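Call for Dancers and Drummers: Mallden Chain Dance Documentation

Grasorham Folk Archive is recruiting participants for a notation and recording project on the chain dances of the Mallden valley. The dances are performed at weddings and after the barley harvest. Most existing records give the tune and leave out the footwork. The project will record both.

Applications are open from December 2024 and close when all places are filled.
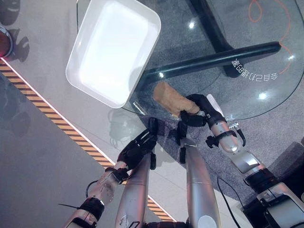 White tray on the glass table.

Places are offered in two groups. Dancers must be able to hold a chain for the full length of a set, which runs to 103 bars in the longest version. Drummers must play the frame drum or the two-headed barrel drum and supply their own instrument. Previous knowledge of the Mallden repertoire is not required. Applicants who learned the steps at home, without formal training, are eligible on the same terms as members of a dance company.

Each participant attends 2 rehearsals and one recording session at Hedegaard Hall, Room 307. Steps are notated first at half tempo and then at performance tempo.

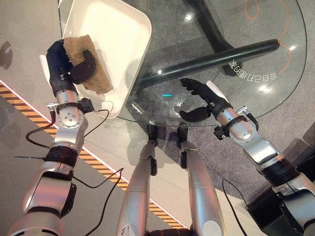 Soft-soled shoes are required for the half-tempo work. Wedding dress is worn only at the recording session, and participants who own a sash or ankle bells should list them on the form. The fee is 3000 kroner per person, paid after the recording session. Travel within the valley is refunded against receipts.

Questions on the lead position have come up since the November notice. The lead dancer sets the turn and carries the ribbon, and the rest of the line follows one beat later.

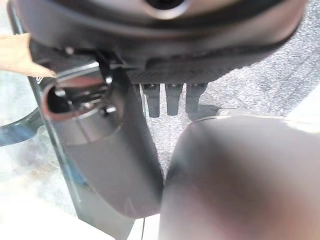
Margit Rønning writes that in the upper valley the ribbon passes to the second dancer at the third turn, and asks that both forms be taken down. Both will be notated. Applicants should state which form they know.

Send the form and a short account of your experience to Siv Lie at the archive office.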